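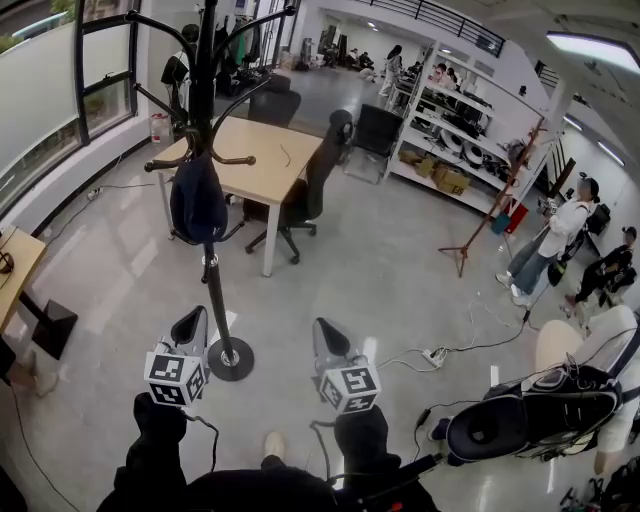
Coat rack task, grippers in hand, navy jacket on one of the lower hooks.

Thread: Does head camera context help or hurt with handheld gripper demos?

plollex_dan8
Posted in: Data and Training

Posting our numbers from February in case they are useful to anyone doing the same kind of thing. The task is garment handling at a coat rack. The operator wears a head camera and holds one gripper in each hand, with a marker cube on top of each gripper. We track the cubes to get the gripper poses and train on the head view plus the gripper poses.

We collected 600 demos in total. The question was whether cropping the head view down to the area near the grippers does better than giving the policy the whole thing. We held out 117 demos for offline checks and then ran both policies on the Lepik arms in a different room.

Short version: the cropped policy was better in the new room and a little worse in the room where we collected. Offline error was nearly the same for both, so if we had stopped there we would have said it made no difference.

Training settings were identical. Same seed list, same augmentation, 3 seeds each.

tallgrass
Reply to plollex_dan8

How big is the crop, and does it move? If it follows the cubes then you are leaking the gripper position into the image framing, and that could be your whole effect.

plollex_dan8
Reply to tallgrass

It moves. The center is the midpoint between the two cubes, smoothed over 8 frames. Crop size is fixed. I take the point about leaking, but the policy already gets the gripper poses as input, so I don't think it learns anything new from the crop position.

tallgrass
Reply to plollex_dan8

It gets them as numbers. Getting them for free as a centered image is a different thing. The network no longer has to find the hands. I would want a third policy with a fixed crop in the lower middle before I believed the background was the reason.

wrenchlight
Reply to plollex_dan8

Look at how much is going on behind the rack in your picture. Shelves full of gear, people on the floor, a big window, another rack of clothes at the back. I'm not surprised the full view fell over in a new room. The second clothes rack worries me more than the people do. If the policy is looking for fabric hanging from something, there is more than one candidate.

plollex_dan8
Reply to wrenchlight

We wondered about that one. In the new room there was only the one rack, and the full view policy still drifted, mostly to the left. We think it was using the window as a reference for where the rack should be. We covered the left part of the input with gray on some of the test runs and the drift got smaller. It did not go away.

northpier_k
Reply to plollex_dan8

I disagree with the conclusion. We run nearly this exact setup on the Prodthorpe pipeline and full view wins for us every time, as long as the collection is spread over enough rooms. You have one room. What you measured is that one room is not enough, and the crop hides it.

If you crop, you also lose the approach. The operator looks up at the rack before the hands get there, and that part of the demo has information in it. A coat rack is tall. How does the policy see the upper hooks once the crop is centered on the grippers?

plollex_dan8
Reply to northpier_k

It often doesn't, until the grippers are up near them. We start the runs with the arms in front of the rack, so the approach is short. I agree that for a task with any walking or searching the crop would be the wrong choice.

On the one room point, yes. More rooms would be better. We had the one.

northpier_k
Reply to plollex_dan8

Then I would change the title. "Cropping helps when you only have one room" is a result I can live with.

mud_season
Side question. What do you do when a cube drops out of view? The cubes sit right on top of the grippers, so I would expect the jacket to cover one of them pretty often.

plollex_dan8
Reply to mud_season

Sleeves are the worst for it. We fill short gaps from the IMU in the handle and throw out the demo if the gap is too long. The 600 is after throwing those out. For the crop center we just hold the last good value.

mud_season
Reply to plollex_dan8

So your crop is frozen at exactly the moments when the garment is moving the most. Could be fine. Could also be that the policy learns "still image means sleeve is in front of the cube". Do you have a breakdown by step?

plollex_dan8
Reply to mud_season

Only rough notes. Taking the jacket off the hook was where the crop helped. Hanging it back up was a wash. I'll go through the logs and split it properly.

wrenchlight
We tried something in between with the Vusham toolkit - keep the full view but at low resolution, and add the crop as a second image. It cost more memory and training was slower. In new rooms it landed close to crop only, and in the home room close to full view. Not a huge gain over either one, but we stopped having to pick.

tallgrass
Reply to wrenchlight

Was that with separate encoders or shared?

wrenchlight
Reply to tallgrass

Separate. Shared was worse and we didn't dig into why.

northpier_k
Reply to wrenchlight

I would still run the background swap test on that. Take the held-out demos, paste in a different background, see how far the predicted actions move. It's cheap and you don't need the arms for it. Ours moved a lot on the early models and I only found out after a wasted afternoon on hardware.

plollex_dan8
OK, list for the next round. Fixed crop as a third policy, the two-image version as a fourth, background swap on all of them, and results split into take down and hang up. Same 117 held out so the numbers line up with these. Arms are booked by another project until the end of the month, so the offline part comes first.

tallgrass
Reply to plollex_dan8

Please log the crop center too. If the fixed crop matches the moving one I'll drop the leaking argument.

mud_season
Reply to plollex_dan8

And the frozen frames, if you can mark them.

plollex_dan8
Reply to mud_season

They're already flagged in the files. Will include.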